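Care Packages for Deployed Troops: Your Questions

Updated Sunday, July 30, 2023

I run the Wultia mailing list out of my dining room in Dramanbridge, and I get the same questions every week, so I finally typed up my answers!

Who are you mailing to?
Mostly soldiers from the reserve unit in Trirnden, plus anybody whose family sends me a name. We've mailed 2,031 boxes so far (my back can confirm it).

Can I just write "Any Soldier" on the box?
Please don't. Mail like that gets turned away. Email me and I'll match you with someone who has said yes to getting packages.

What do they want most?
Socks, socks, socks. Also drink mix, beef jerky, decent coffee, playing cards and lip balm. One guy asked for hot sauce three times in a single letter, so I'd say hot sauce is a safe bet too — plastic bottles only.

What should I leave out?
Chocolate in the summer, anything in a spray can, alcohol, and pork products if the box is headed somewhere that bans them. The rules change by address, so check before you tape it shut.

How heavy can a box be?
I like to keep mine under six pounds. Somebody has to carry it, after all.

When do holiday boxes need to go out?
I ship the last of mine in October. I know that sounds early! Mail can be slow, and I'd much sooner have a stocking show up too soon.

Do you take bedding and other soft goods?
Yes, if they're clean and fold up small. Thin blankets, pillowcases and quilted pieces all get used. Big comforters I have to pass along elsewhere.

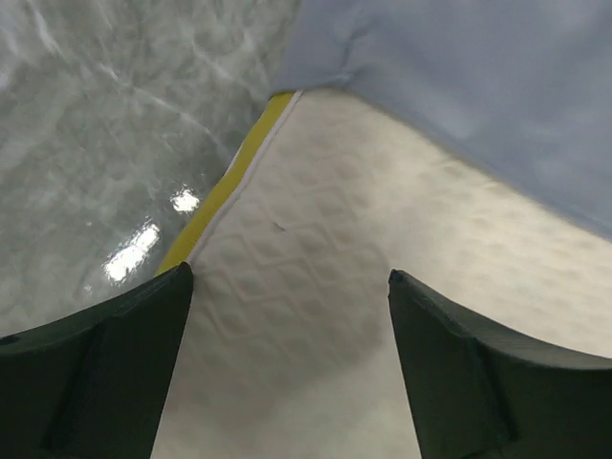

Cream quilting with a raised diamond pattern.

Can kids write letters?
Oh, please have them write. First names only, no home addresses, and skip the glitter. Our friends at Đàm Bakery keep a drop box by the register, and last time I emptied it there were 80 letters inside.

Will I hear back?
Maybe. Some people write pages and some are too busy to write at all. I've had a thank-you card show up two years later, and it's still on my fridge.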